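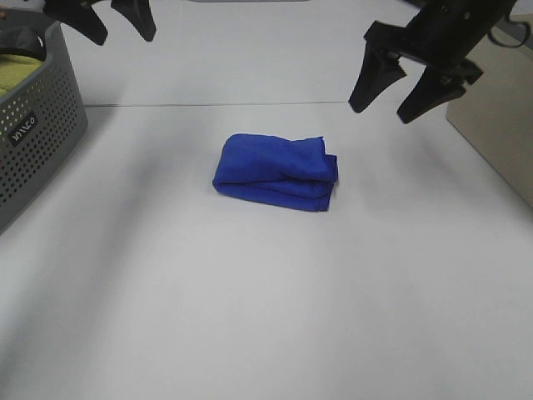 November, 4:10 pm

Cloth folding, cont. Blue microfiber again. Want one fold everybody uses so the stacks fit the Wustley drawer and we quit arguing.

Went with long halves first, then over on itself from the left. Left end comes out round and puffy, right end is where all the corners go. Top right corner keeps lifting. Tried pressing with flat of hand, lifts anyway. Fold ends up wider than deep, ok for the drawer.

To try:
- thirds instead of halves on the second fold
- start from the other end, corners tucked inside
- iron?? (no. melts)

Nadine Yammine says fold doesn't matter if the cloth is fresh out of the dryer, the fuzz grabs itself. Need to check w/ the Rizk batch, those have been thru the wash way more than these. Wash log has that lot at 42 cycles, still soft but the edges are going wavy and wavy edges dont line up no matter what.

Weighed the new carton from Clikow, 472 g for the bundle on top, didnt write down how many were in it, redo.

Drawer holds 400 if packed flat, thats their number not mine. I get nowhere near it with the puffy end. Alternate left/right when stacking so the fat ends dont pile up on one side. Did one stack like that, leaned less.

Softener: NONE. Somebody put it in again, cloths smear the tabletop after. Tape a note on the machine.

Tmrw: thirds, reweigh, ask Nadine for dryer setting. Also return the Curness sample, box is under the sink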